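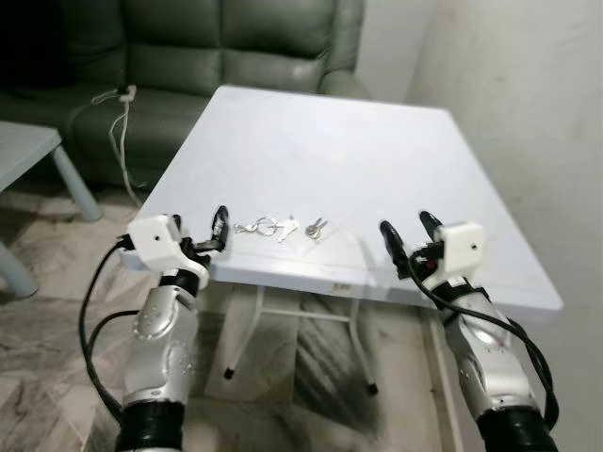 Independent wrestling shows run too long

Opinion

By Liesl Ruchti

A fan who leaves before the main event has usually been given a reason to leave.

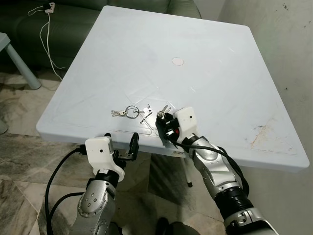 PATARSIDE, August — The bell rang for the main event of Lundard's summer card well after 11 p.m. By then a good part of the crowd had gone home. The promotion announced 1,227 paid, and for the first hour I believed it. When Ademir Guimarães finally walked out to defend the Seveck title, there were whole rows of empty chairs on the side facing the camera.

He wrestled hard anyway. He took a bad bump on the apron and got a polite hand for it. At 8:30 the same bump would have had people standing.

I have been going to shows in this region for 19 years and the cards keep getting longer. Everybody on the roster gets a match. Then there is a battle royal for the people who didn't get one, a raffle, an intermission that stretches until the merchandise line is gone, and a promo segment that could have been a video on the website.
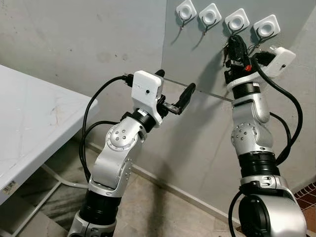
530 words

Promoters give two defenses. The first is value. A ticket costs real money and fans should feel they got plenty for it. I understand that, but I don't know anyone who measures a wrestling show by the pound. The shows people still talk about at the Grecu building were short ones. You could get a burger afterward and argue about the finish.

The second defense is that young wrestlers need ring time. They do. They also need to work in front of a crowd that is awake. Going on ninth, in the same style as the eight matches before it, teaches a rookie very little except how to be ignored. A better plan would be to rotate. Put half the trainees on this month and the other half next month, and give each of them a match with a clear purpose. If somebody is upset about sitting one out, that is a conversation a booker gets paid to have.

There is also the drive. Most of these wrestlers have day jobs, and many of them come from several hours away. A show that ends at midnight means tearing down the ring at one in the morning and getting on the highway after that. They are sore and tired, and often there is one driver in a car full of people trying to sleep. Promotions talk a lot about safety inside the ropes. The trip home should be part of the same talk.

Families have it worst. The kids are the loudest people in the building for the opening match, and they buy the masks and the foam fingers. They are asleep on somebody's shoulder long before the champion comes out. If the person on the poster is the reason a child wanted to come, that child ought to get to see him.

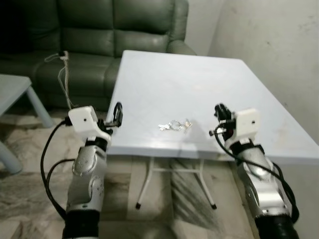 A white square table in a small room.

I would ask Lundard to try one thing this fall. Print an end time on the ticket, right next to the bell time, and keep to it. Theaters do something close to this and so do high school gyms, where the custodian locks up when he says he will. If a match runs long, cut the raffle. If two run long, cut the battle royal and save it for the next card.

Guimarães told me by the merchandise table that he doesn't mind the hour. He said he would wrestle at four in the morning if there were people to wrestle for. I believe him, but by the time he got to the ring in August a lot of his people were already home in bed. The next Patarside date goes on sale soon, and I will be looking at the bottom of the ticket before I buy one.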